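Paper notes still have a place in the Calico building log

The maintenance log for the Calico building is moving to a new format this April, and a number of tenants have written in to ask what changes for them.

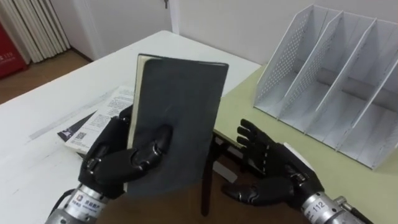

Most of the work stays the same. If a tap drips or a hallway light goes out, you report it the way you always have, by phone or at the front desk. What is different is how the report is kept once it reaches us.

Until now, each floor had its own logbook. Whoever took a report wrote it in the book for that floor, and at the end of the month the entries were typed into a spreadsheet. Over the past year that came to 2,575 entries. When we went back through them this winter, 928 had no closing date. Many of those jobs had been done, but the person who did the work had signed a different book or left a slip at the desk.

Starting with the April reports, all floors share one list in Modanix, the same program the office already uses for room bookings. Each report gets a number when it comes in. You will be given that number, and you can use it to ask how the job is going. Please keep it until the work is finished.

The floor logbooks are not going away. Several of the night staff asked to keep them, and we agreed. The boiler room has a weak signal and the loading dock has none, so anyone working there still needs something to write on. Notes from the books will be entered in the shared list by 10 a.m. the next morning. Old books are being kept in the records room on the second floor, and tenants may look at the pages for their own unit by asking at the desk.

A few points came up more than once in the letters.

Reports made before the change do not need to be made again. Open jobs have been carried over. If you are waiting on a repair and want to be sure it is on the list, call the desk and ask for its number.

Urgent problems should not go through the list at all. For a leak that is spreading, a smell of gas or a person stuck in the elevator, call the emergency line posted beside each stairwell door. In the case of gas, leave the unit first and call from outside.

Work on heating and hot water is still done by Boiko, and their visits are still booked through the office. They have asked for a clear space in front of the unit's heater before they arrive. Last winter they had to turn back from 16 visits when they could not reach the heater, and each of those had to be booked over again.

Window repairs are a separate matter. Brisitz has the contract for the whole north side and is working from the top floor down. Tenants on that side will get a letter with a time slot. If the slot does not suit you, call the number on the letter and they will move it. The office cannot change those times.

One tenant asked whether the new list costs anything. The yearly fee is $2,752, paid out of the general upkeep budget, and there is no added charge on the rent. Part of it is offset by the typing work the office no longer has to pay for – we will have a better idea of how much after the summer.

Printed copies of the reporting steps are in the rack by the mailboxes. Large-print copies are kept at the desk.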